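Should we move our office desktops to a hosted service, or is this just renting our own files back?

Posted by stairwell_ledger
Category: Small business IT > Hosted desktop and cloud storage

We sell house shoes and small bamboo furniture online, from a unit with an office at one end and a packing area at the other. Our setup is a plain one. There's a file server in a closet, a handful of PCs, and an accounting program that only runs on Windows and that our bookkeeper will not give up. The server is old enough that the maker stopped sending updates for it, and I've been told by two different people that I'm on borrowed time.

One of those people works for a reseller called Flistano, so I take it with some salt. Their pitch is a hosted desktop. Everyone logs in to a Windows session in a data center, the accounting program lives there, our product files live there, and I stop owning a server. They quoted $400 a month on a three-year term, and the word "efficiency" shows up on every page of the proposal without a number next to it. When I asked what happens if our internet goes down, the rep said that was "rare in practice." It went down twice here in April.

My other worry is the pictures. We shoot our own product photos and a lot of short clips, and the folder is large and gets larger every week. The Flistano plan includes a storage allowance and then charges by the gigabyte above it, plus a fee to take data back out. I can't get a straight answer on how that fee is figured.
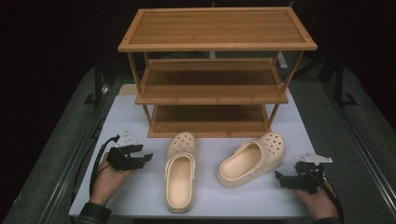
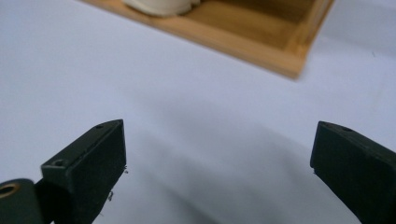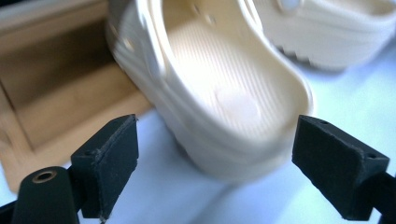
What I'd like to know

Is a hosted desktop worth it for an office of seven people, or am I being sold a monthly bill in place of a box I could buy once? And does it make any sense to keep the media folder in the same place as the accounting program? I'm not against the cloud. I would like somebody who isn't on commission to tell me what it costs after year one.

Ulises Salazar

I've moved a few offices your size onto hosted desktops and moved one of them back off, so take this as coming from both directions.

Split the problem in two, because the proposal has rolled it into one. The accounting program is a reasonable thing to host. It's small, it needs backups that somebody checks, and it hurts badly when it's down. The media folder is a different animal. Nobody should be editing video through a remote session on an ordinary office connection. It will stutter, your staff will start copying files to their own PCs to get around it, and then you'll have the same folder in several places with no idea which one is current.

What I would price out:

Hosted desktop for the people who use the accounting program, and only them. Ask yourself if that's really all seven. I'd bet it's fewer.

A small network storage box in the office for photos and clips, with a nightly copy sent to plain cloud storage. Plain storage is far cheaper than the storage bundled with a desktop plan.

A second internet line, even a slow one. A cellular backup is fine for a remote session. If Flistano won't talk about this, that tells you how much thought went into the rest.

As for the contract, don't sign three years. Ask for 12 months and see how fast the "best price" moves. Then get these in writing before you sign anything:

The exact charge for taking your data out, with a worked bill for your whole folder at its current size.
Who pays for the Windows licenses, and what happens to that price at renewal.
How long a restore takes. Ask them to do one for you, on a file you pick, while you're on the phone.
What format you get everything in when you leave, and how many days you have to collect it.

The last one is where my client got burned. The provider handed over a disk image that would only open on the provider's own platform, and we spent a miserable week getting the books out of it. The brochure had said "your data is always yours" — true, I suppose, in the way a car at the bottom of a lake is yours.

On the money, $400 a month over three years is $14,400. A decent small server is a good deal less than that, but be fair to the other side and add backup software, a replacement drive or two, and the hours of whoever looks after it. Once I add those in, the two usually come out closer than either camp likes to admit. I'd decide it on who picks up the phone when it breaks.

Brynjólfsdóttir

just use the cloud, everyone does now. we went with Cindska and it's been great, never had a problem. your server WILL die and then you'll wish you had. also those image files look tiny, don't see what the fuss is

stukby_refugee

"Never had a problem" is worth asking about. How long have you been on it, and have you ever restored anything? We never had a problem with Stukby either until the day we did. Their backup report had a green check on it every morning and the job had been skipping any file that somebody had open, and for us that meant the accounting file. Found out when we needed it.

File size on a help page also says nothing about the originals. This site shrinks everything on upload.

To the original poster, I mostly agree with the long reply above, except on the storage box. You'll be swapping one machine in a closet for another machine in a closet. If you go that way, buy one that takes at least two drives, set it to email you when one fails, and make sure the email goes to a person who reads it. Ours went to a guy who had left.

Before any of this, find out how much of that folder you need. We had 2,043 product clips and the website used a small fraction of them. Moving the rest to a pair of external drives, one kept off site, dropped us under the storage allowance and the overage fee stopped being a question. Took 5 days of somebody sorting, and it was dull work, but the quote we got afterward was a lot smaller.

Also ask Flistano whether they run the data center or rent space on someone else's. Plenty of resellers rent. It isn't a dealbreaker, but you want to know whose outage page to watch.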